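20 janvier 2021

Reprise du corpus d'audiences, et enfin une vraie bonne nouvelle ! L'alignement entre les enregistrements du procès Lollberg et les transcriptions du greffe tient sur toute la première partie. 1 517 segments en entrée, 976 calés sans retouche. En octobre on plafonnait bien plus bas, je n'y croyais plus trop.

Ce qui a tout débloqué : traiter à part les passages interprétés. Quand un témoin parle, puis que l'interprète reprend, l'ancien script collait les deux voix dans le même segment et tout glissait jusqu'à la suspension suivante. Maintenant on coupe au changement de canal (merci aux bandes de Romlow, qui ont gardé les canaux séparés) et le décalage ne se propage plus. J'ai réécouté la lecture du verdict en entier, chef d'accusation par chef d'accusation, c'est calé au mot près. Un plaisir.

Reste le dossier Andreadis. Les audiences à huis clos y sont remplacées par des blancs de durée variable, et le script les prend pour des pauses. Essayé trois seuils ce matin, aucun ne va. À voir : récupérer les heures de suspension dans les procès-verbaux et s'en servir comme points d'ancrage.
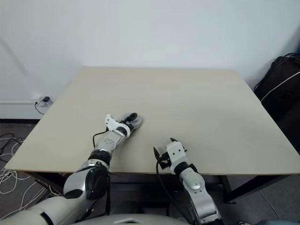 Plateau beige clair, bras gauche blanc et gris à bagues noires.

Index des peines : j'ai séparé « réclusion à perpétuité » et « peine confondue », qui étaient dans le même champ. La base passe à 1 030 fiches. Attention, 5 fiches Drandoso ont encore la date du délibéré à la place de celle du prononcé, ne pas les exporter telles quelles.

Idée notée en vitesse avant de l'oublier : relier chaque fiche à la minute exacte où la peine est lue. Pour les journalistes et les familles qui cherchent un passage, ce serait formidable, et avec l'alignement actuel c'est jouable !

À faire : ancrage Andreadis, corriger Drandoso, relancer la seconde partie de Lollberg cette nuit.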